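Drornulska Open Day: Participants Wanted for Two-Arm Robot Sessions

Posted in September by Hanne Leinonen

Category: Get Involved > Paid Studies and Events

Drornulska is looking for people to take part in its fall open day. The workshop will be open to the public from 10 a.m. to 4 p.m. on a Tuesday, and during those hours we need participants who will sit down at a station, learn to drive a pair of robot arms, and try a short set of tabletop tasks while visitors watch. You do not need any background in robotics. Most of the people who did this in the spring had never touched a robot before.

We have 72 participant places. Each place is one session of 50 minutes, including the introduction and a short form at the end. We expect around 200 visitors over the day, so please apply only if you are comfortable with people standing behind you and asking questions. A staff member sits beside you the whole time and will take the questions if you want to concentrate.

What you will do

You will be shown how to move the two arms and how to open and close the grippers. After ten minutes of practice you will work through the task list. Tasks are everyday ones: moving a cup, folding a small towel, putting lids on boxes, sorting and straightening cables. You choose the order. If you don't finish the list, that is fine, and you will be paid the same.

The cable tasks take the longest and we would like at least a third of the sessions to include one. Cables change shape whenever you pull on them, and two cables wound together are harder than one. Participants usually want to use one gripper to hold and the other to pull, and that is a reasonable way to start. Please say so on the application if you are willing to spend most of your session on cables. 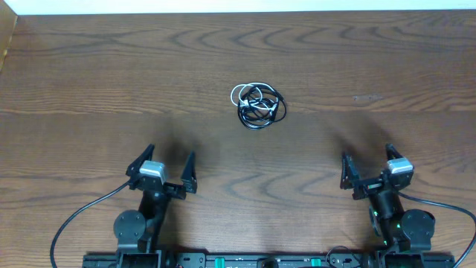 Sessions are run on the Vídalín station at the front of the workshop. A second station, Zomico, is used for demonstrations by our own staff and is not open to participants. Between sessions the operator resets the table and checks the grippers, so please be ready at your start time. If you are more than ten minutes late we may have to give the place to someone on the waiting list.

The movements of the arms and the video from the station are recorded. Your voice is not. Recordings are kept under a participant number and your name is stored separately. Visitors may take photos in the public area, and you can ask for a seat card that requests no photos of participants. We will ask visitors to respect it, but we can't promise that every one of them will.

Who can apply

You must be 18 or older and able to sit at a table for the full session with both hands free to use the controls. Glasses are fine. We want both left-handed and right-handed people, and a wide spread of ages. Employees of Drornulska and their immediate families can't take part, but they are welcome as visitors. If you took part in the spring you may apply again, though new applicants will be placed first.

The workshop is on the ground floor with step-free entry from the parking lot. The chair height is adjustable and the table height is not. If that could be a problem, contact us before applying and we will tell you the measurements.

What you get

Participants receive $100 for one session, paid by bank transfer within two weeks. Parking is free. Coffee, water, and sandwiches are available in the side room all day. We do not cover travel or overnight stays.

Also needed: 6 floor guides

We are hiring 6 floor guides for the same day. Guides walk small groups of visitors through the workshop, keep them behind the floor line while the arms are running, and explain in plain words what the participant is doing. This is a full-day paid position, 8:30 a.m. to 5 p.m., with a training session the afternoon before. Wear closed shoes. Experience with school groups or museum tours is useful. Guides use the Avow booking tool on a tablet to check people in, and we will show you how it works at the training.

How to apply

Pick up a form at the front desk or ask for one by email. Mark whether you are applying as a participant or as a guide, list the start times you can make, and note any task you would prefer to skip. One application per person. Places are filled in the order we receive complete forms, apart from the priority for new applicants.

Questions about the sessions go to Pramila Tomar, station lead. Questions about guide positions, payment, and access go to Hanne Leinonen at the front desk, weekdays between 9 a.m. and noon. Everyone who applies will get an answer, including those on the waiting list.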